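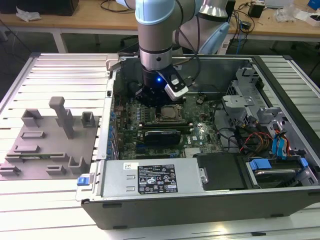

Arm over the open Dell, parts plate on the left.

Second stop at Redia, just after 10. Natanael Pacheco looks after this cell and talks fast, so notes are patchy.

Slotted table, everything bolts to it. Grey plate is 3D printed, they reprint it when the rails wear. Gripper pads swapped every 4000 picks, log said 958 so plenty left. Camera on the wrist gets rechecked each morning, takes him 40 minutes if the cable hasnt been knocked. Cable is the weak spot, he's replaced it twice. Spare kept in a draw under the bench.

Coffee, then over to Pristari.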